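The Blade That Opened in the Grip

The stop came on the second shift at the Wurnton test hall, during a handover trial that had been passing for months. A robot arm picked a box cutter off a table, turned it upright and moved it toward a tray. Between the pick and the tray, the blade came out. The arm finished its motion, released the tool on target and logged the cycle as a success. A technician reaching into the tray saw the edge before touching it and pressed the stop button.

No injury was recorded. The cell stayed locked out for six days, and the report, dated 2024-06-07, puts the event in the same class as a dropped blade, the most serious one short of contact with a person.

Godinik, the integrator that runs the hall, first suspected the controller. The fingers were set to close to 100 newtons on rigid objects, and a force spike could have bent the housing of the cutter and freed the slider. The log showed no spike. Force rose to the set point, held there and dropped at release. The arm had followed its commanded path throughout. By every signal the machine was able to measure, the cycle was normal.

The cause was found in the pads. Trornia supplies the fingers used on the cell, with soft rubber pads that wrap partway around whatever they hold. Wrapping gives a large contact area, and that is why the pads were chosen. It also means that the rubber moves along the object as it closes. On a screwdriver handle or a marker pen, this movement does nothing. On a cutter turned so that the slider faces a pad, it pushes the slider.

Fiona Menzies led the investigation and built a bench test to reproduce the fault. She clamped the same model of cutter 400 times, rotating it a little between trials and leaving everything else alone. With the slider facing out of the grip, the blade never moved. With the slider against the rubber, it advanced by at least one notch in 230 trials. In most of those the edge stayed inside the housing, and a wrist camera would have seen nothing unusual. One notch was enough to leave the lock half seated, and a later bump could do the rest.

"The gripper was doing what it was built to do," Menzies says. "We had written a rule for how hard to hold a cutter. We had no rule for which side of it to hold."

The missing rule had a history. The arm's grasping behavior was learned from recordings of people working with hand-held versions of the same gripper. A person doing this looks at the tool, finds the slider and turns the wrist a little without mentioning it. The recordings contained many good grasps. They did not label them as good on account of the slider, and when the learned behavior met a cutter lying the other way up, it took the shortest reach.

The review also found fault with the success check. It compared the final position of the tool with the target and asked whether the fingers were empty. It did not look at the state of the tool. A cutter with an open blade, standing in the correct slot, scored full marks. Earlier runs from November were pulled and replayed, and the camera angle in those was too poor to settle whether the same thing had happened before. The report leaves the question open.

Three changes were made before the cell was restarted. Live blades were replaced with blunt dummies of the same weight for all learning work. A side camera was added to check for an exposed edge before the tray is unlocked. The grasp planner now rejects any approach that puts a pad on a moving part, using a list compiled by hand. The Gulyás, a narrower pad meant for cylindrical tools, was tested as a replacement and turned down after it let the cutter rotate in the grip.

The hand list is the weak point, and the report says as much. It covers cutters, scissors and spring clamps. It will not cover the next tool someone brings in. 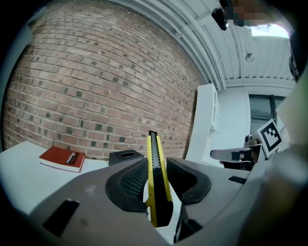
Slider clearance is now reviewed grasp by grasp in the demonstrations, before any of them are used for learning. Reviewers look at the contact line first. With a yellow-and-black cutter pinched upright in the V of two curved rubber pads, the ridged notches along the black track can still be read from the gripper side, and the pads can be judged against them. If the track is hidden by rubber, the grasp is marked unknown and set aside. Menzies wants the same standard applied to the arm's own wrist view, with a hold on the motion whenever the track cannot be seen. That change had not been approved when the cell went back into service.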